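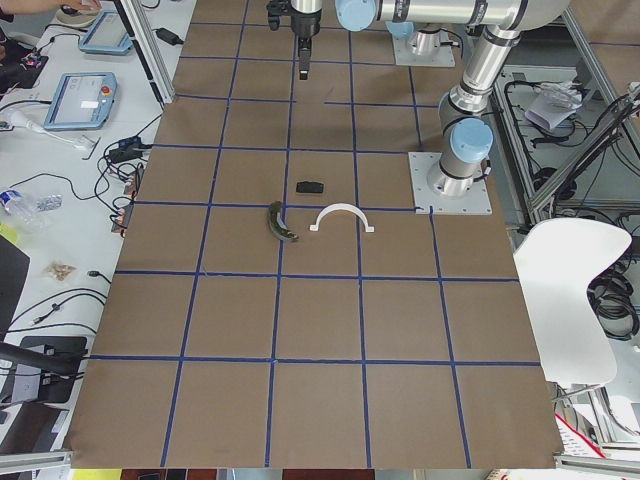
Mundance sells a two-arm starter cell, and I have been trying to decide if it's worth the money for our shop in Drarnoddale. The package covers both arms, the grippers, a pendant for each arm and 2 days of setup help. The table is left to the buyer. Brown paper with a grid of blue tape does the job fine, and it costs next to nothing. We give each part a square to start from, then teach the pick from there.

I like the pendants. The menus are short and the text is big enough to read without my glasses. Saving a position takes one press. Copying a program from one arm to the other takes far too many.

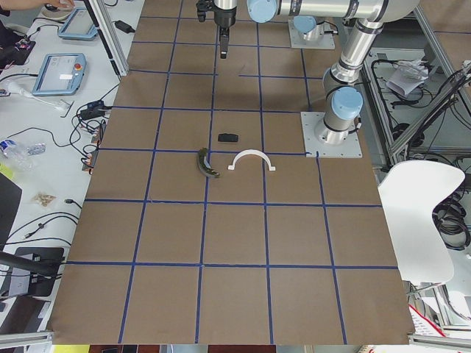
Black block, dark curved piece and white arch on the taped grid.

The block was the easy one to teach. Curved parts need more thought, mostly about which way the fingers should close. The manual gives this half a page — not enough for a first-time buyer. Tavion Alcantara at Cedmont, the dealer, sent me a longer guide when I asked, and it ought to be in the box.
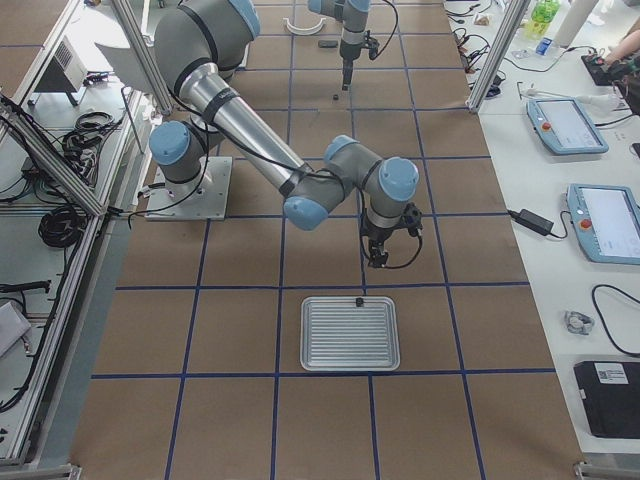

Photo: Cedmont

Trays are what I care about most, as nearly all our work goes in and out of them. A ribbed metal tray with a raised rim leaves less room for the fingers than open paper does, so plan your approach height before you save anything. The longer fingers are a $200 extra. I also priced the Lindqvist kit, which is cheaper but comes with one arm. My order for the Mundance goes in this December, with the longer fingers.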